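Pasham 88 Training Goal

Folding football goal for club and school use
Item no. 1695
Page updated 7 Dec 2005

The Pasham 88 is our middle size goal, made for small-sided games and shooting practice. It is sold as a single goal or as a pair. 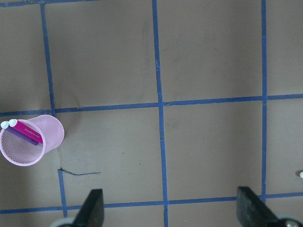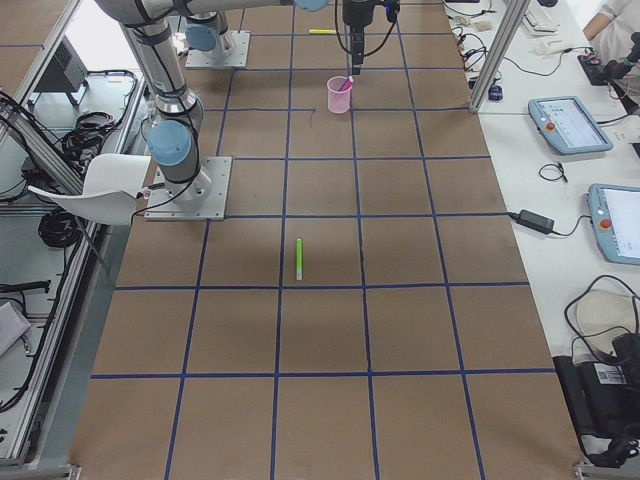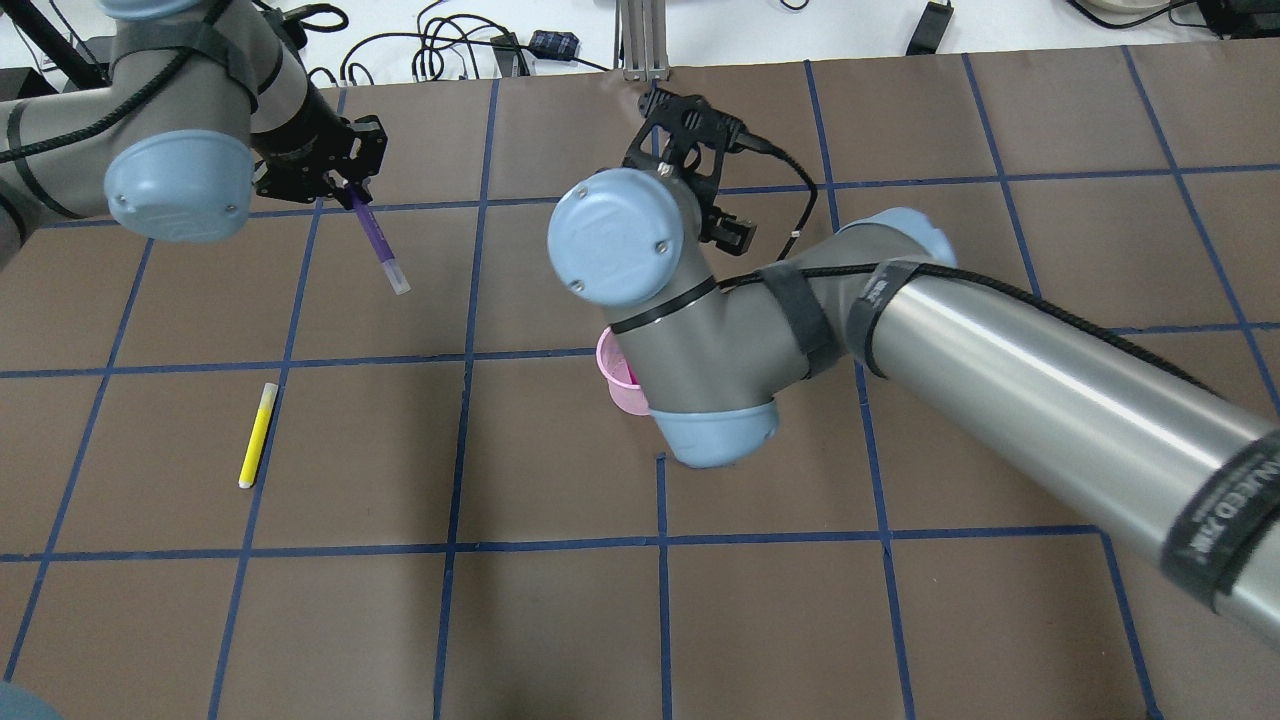
The posts and crossbar are steel tube with white powder coating. Two adults can open the goal in 4 minutes, and no tools are necessary. When folded it lies flat and can be kept behind a door or under a bench.

Since October the goal comes with the new Zusten net. The mesh is tighter than before, and it is fixed with 12 clips on the back side of the frame – please do not use the old hooks from the Grernar model, they will cut the cord.

In the box: frame, net, clips, ground pegs, one carry strap. Sandbags for indoor halls are ordered separately.

Always fix the goal to the ground before play. Children must not hang on the crossbar.

"We leave ours outside the whole season and only the strap has needed changing," writes Atieno Sang, youth coach at Mugo.

Spare nets and clips are in stock. For orders of more than one pair, please ask us for the delivery price first – it depends on the distance and on whether you have a place to unload.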